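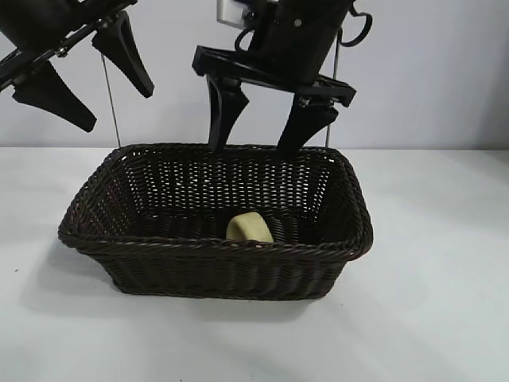 Putovgate, zweiarmiger Aufbau in der Werkstatt Brukach

Putovgate ist unser Aufbau mit zwei Greifarmen in der Gemeinschaftswerkstatt Brukach. Angefangen haben wir im November mit einem einzelnen Arm und einem Netzteil, das beim zweiten Antrieb in die Begrenzung ging. Inzwischen laufen beide Arme an einer gemeinsamen Steuerung. Die Platine dafür stammt aus dem älteren Projekt Bruseo und wurde nur im Eingangsteil geändert. Gesteuert wird über zwei Handgeräte, die Bewegungen werden mitgeschrieben und lassen sich später abspielen.

Zurzeit arbeiten wir an weichen Gegenständen und am Korb. Harte Würfel gingen schon im Winter recht sicher, ein weiches Teil gibt beim Schließen nach und dreht sich gern aus den Fingern. Die Schließkraft ist deshalb jetzt in 50 Stufen einstellbar, vorher waren es drei.

Korb und Tisch

Der dunkle geflochtene Korb steht schräg auf der weißen Platte, das blassgelbe runde Teil liegt rechts davon. Der rechte Greifer ist geöffnet. 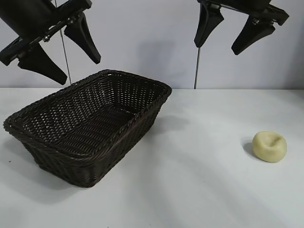 Ljungberg schrieb dazu ins Werkstattbuch, man solle die Finger langsamer schließen und dafür die Kraft eine Stufe höher lassen, das habe bei Schaumstoff an seinem alten Aufbau am meisten gebracht. Wir haben die Geschwindigkeit daraufhin halbiert. Die Kraftstufe blieb vorerst, wie sie war, damit wir nicht zwei Werte auf einmal ändern.

Sicht vom Greifer

Die kleine Kamera am Greifer liefert ihr Bild über ein eigenes USB-Kabel. Mit einem gemeinsamen Hub gab es Aussetzer. Auf der Aufnahme verläuft der dicke, gerollte Rand des Korbs um die Ecke, unten rechts ragt ein schwarzer Finger herein.

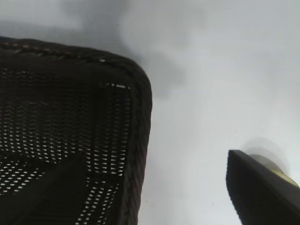
Stand und offene Punkte

Bisher sind etwa 300 Durchläufe aufgezeichnet, davon ein Teil noch mit der alten Kraftregelung. Diese liegen in einem getrennten Ordner und werden nicht mehr verwendet.

Offen sind die Zugentlastung der Kabel, ein Not-Aus an der zweiten Tischseite und eine bessere Lampe. Die Fingerrohlinge sind gedruckt, die Druckdateien liegen auf dem Werkstattrechner im Ordner Putovgate, Version 2.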